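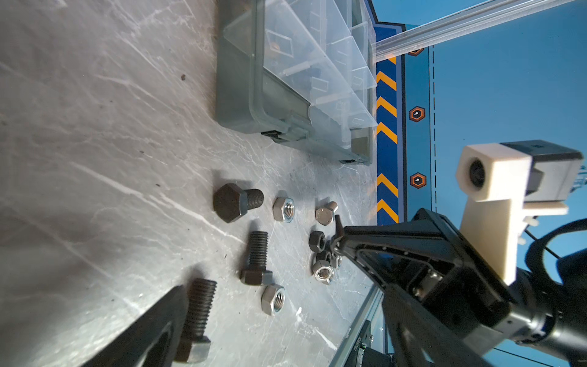
Last changed 3/2/19 by the front desk at Stedo Orthodontics

Home Files Notes History Contact

Grukari retainer diaries: read me first

Welcome, and thank you for taking an interest in our little pile of diaries! Grukari is the name we gave to the retainer-wear diaries our patients fill in after their braces come off. It started as a sheet of paper on the fridge, grew into a folder at the desk, and is now a proper spreadsheet that other offices have been asking to borrow. This page tells you what is in it, how it was put together, and where you ought to be a bit careful.

What you get

The main file is diaries.csv. It holds 496 diaries, one per row, and every diary covers the first 29 nights after the retainer was handed over. The Stedo office and our sister office in Naser both took part, and the column called "office" tells you which one a row came from. The second file, nights.csv, has the same diaries spread out with one row per night, which most people find easier for making charts.

There are eight columns in the main file: diary number, office, age group, upper or lower or both, type of retainer, nights worn, nights left blank, and a short comment. The comments are our favorite part (you would be amazed how many retainers get wrapped in a napkin and left on a lunch tray), but we did take out anything that could point to a particular child or family.

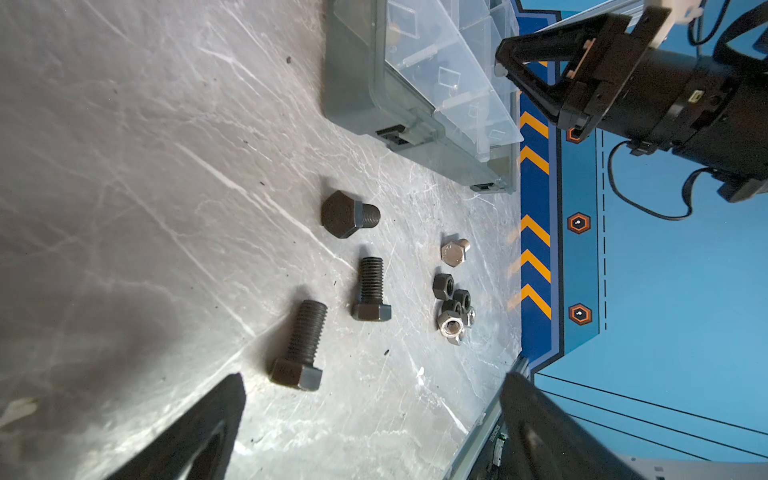 Hex bolts and nuts.

How it was collected

Patients got a printed sheet at the visit when the retainer was fitted, with one box for each night. A check meant they slept in it, an X meant they didn't, and we asked them to leave the box empty if they couldn't remember. The sheets came back at the next visit and were typed in at the desk with Raju, the small form program both offices use. Collecting began in September, when the after-school appointments pick up again.

Of the diaries in the file, 400 have every box filled in. The others have at least one blank night. We left those blanks alone, so please don't count them as nights not worn! They are their own thing and have their own column.

Things to watch out for

Everybody in here was willing to keep a diary, and we'd guess those folks are also better about wearing the retainer. Younger patients often had a parent doing the checking off, and we have no way to tell whose pencil it was. The Naser sheets also had a slightly different wording at the top for the first batch ("Did you wear it?" instead of "Did you sleep in it?"), so a nap on the couch may have slipped in now and then.

Please don't use the file to decide how long any one person should wear a retainer. That is a talk to have with your own orthodontist, who has seen your teeth.

Using and sharing

You are welcome to use the files for teaching, for your own office, or for a school project. If you share a changed copy, tell people what you changed and keep this page with it. Found a typo? Stop by the desk or use the contact form.

Comments (3)

retainer_mom: Is there a blank version of the sheet we can print at home? My son's went through the wash.

deskside: Yes! It's under Files, called sheet_blank. Print as many as you like.

molar_bear: Opened nights.csv in an old spreadsheet program and the diary numbers lost their leading zeros. Setting that column to text before importing fixed it for me.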